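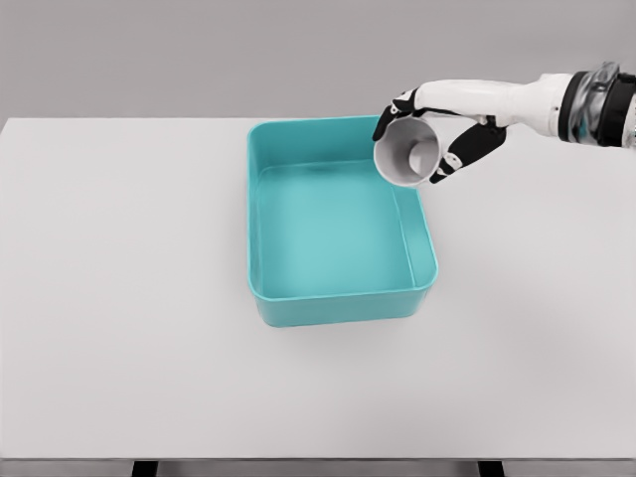

Murali Raju wrote to me after the last session that he still did not see why a store should keep any safety stock if the supplier is always on time. I will begin these notes with his question, because several of you had the same doubt in the exercise.

Unit 4. Reorder point and safety stock

A supplier who is always on time removes only one part of the uncertainty. The other part is the demand. If we sell 30 units per day on average, there are days with more and days with less, and the average does not help the customer who comes on a bad day.

Definitions used in this unit

Lead time: the number of days between placing the order and having the goods ready to pick.
Reorder point: the stock level at which we place a new order.
Safety stock: the quantity we hold above the expected demand during the lead time.

The basic formula is

reorder point = (daily demand x lead time) + safety stock

Worked case: Oltivine

Oltivine sells bottle stoppers from one warehouse. The daily demand is 30 units and the lead time is 16 days, so the expected demand during the lead time is 480 units. With a safety stock of 90 units, the reorder point is 570. Please note that the 90 units cover three average days. They do not cover a delay of one week, and many students write that they do.

Stock on hand and stock on order must be added together before you compare them with the reorder point. If you forget the stock on order, you will order twice. This was the most common mistake in May.

When the demand is not regular

For spare parts, the average is of little use. A part may be asked for twice in one year and then not at all in the next. For such items we decide first how serious a shortage would be, and only then how many pieces to keep. See the Petkov case in the reader.

For the next session

Read page 17 of the reader and solve the second Petkov problem with an order quantity of 3,000 units. Write down every step, also the simple ones. Špela Mladenović will collect the solutions before the break.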